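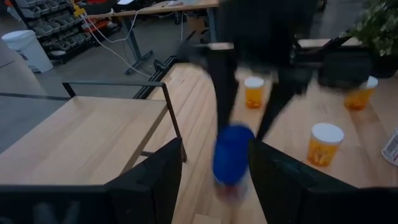
Wood Movement in Worktops: A Conversation with Érica Miranda

Érica Miranda has built and repaired solid wood worktops at Treven since leaving a furniture shop in Macedo. Most of her repair jobs come in between November and March, when heating systems dry out indoor air and tops that were fitted in summer begin to pull against their fixings. We spoke at her bench on a Wednesday afternoon about moisture, fasteners and finishes.

Her first question to any customer with a split top is how it was attached. "They want to tell me about the oil," she said. "I want to see the underside. If there are screws driven straight through the cabinet rails at the front and the back, I already know most of it."

A strip-built top gains and loses width as its moisture content follows the humidity of the room. Change along the length is small enough to ignore in a kitchen. Across the width it is large enough to open a joint or crack a strip if the top is held at both edges. Miranda fixes the front edge firmly and lets the back edge travel. At the back she uses slotted brackets, with the slot running front to back and the screw set at the middle of the slot. The screw is tightened until the washer just stops turning by hand.

"People crank it down because it feels safer," she said. "Then the slot does nothing. You have made a fixed bracket with a long hole in it."

Gluing up

Treven buys its strip stock from a mill called Narodel and stores it flat on stickers in the room where it will be glued. Miranda leaves it for two weeks before machining, longer if it arrives in rain. She checks boards from the middle of the stack with a pin meter, and she takes the reading well away from the ends, which dry first and give a flattering number.

The strips are 40 millimeters wide. She has worked with wider ones and does not like them. A wide strip with curved growth rings cups enough to be felt through the finish, and the correction, which is sanding, thins the top unevenly. With narrower stock she still sorts by ring orientation, but she is less strict about it.

Clamping pressure is where she disagrees with her former employer, Sebastião Lacerda, who taught her to tighten until no more glue came out. "Sebastião's joints held. I am not going to say they failed," she said. "But he planed his edges very well, and I think the planing was doing the work." Her own practice is to dry-clamp first and look at the joints under a low lamp. If a gap needs real force to close, the edge goes back to the planer.

Lacerda, reached by phone, did not concede the point. "She uses less pressure and she waits longer," he said. "I had orders to ship."

Ends and cutouts

End grain takes up and gives off water far faster than face grain, so the ends of a top and the inside edges of a sink cutout need more finish than anything else. Miranda applies oil to a cutout until it stops soaking in, leaves it overnight and repeats. She does this before the sink is set. In her view, most of the black staining she is asked to remove starts on an edge that was cut on site and left raw.

She rounds the inside corners of every cutout. A square corner concentrates stress, and the strip of wood left in front of a sink is often narrow. She will not go under two inches there, and has turned down jobs over it.

Next to a range she leaves a gap and fits a metal strip to the side of the top. Dishwashers get a foil barrier on the underside, lapped up behind the front edge. The steam vents when the door is opened, and it goes directly to the one surface that customers never oil.

Finish and upkeep

Treven ships its tops with a hardwax oil sold as Skeltance. Miranda has no strong loyalty to it. Her requirement is that the owner can repair a damaged patch without stripping the whole surface, and that rules out most film finishes. The underside gets the same number of coats as the face. A top finished on one side only will take on moisture unevenly and bow.

For a ring or a light scratch she sands with the grain at 180 grit, feathers the edge at 240, wipes off the dust and applies a thin coat. Excess is wiped off after 20 minutes. Oily rags are laid out flat outdoors to dry, never balled up in a bin, as they can heat up and ignite.

Asked how often a top should be oiled, she declined to give a schedule. "Put a few drops of water on it by the sink. If they sit up, leave it alone. If they go flat and the wood darkens, oil it that week."

Her bench held a walnut top back from a customer, with four screw holes along the rear edge. She was plugging them before routing for brackets, and expected to have it refitted by July.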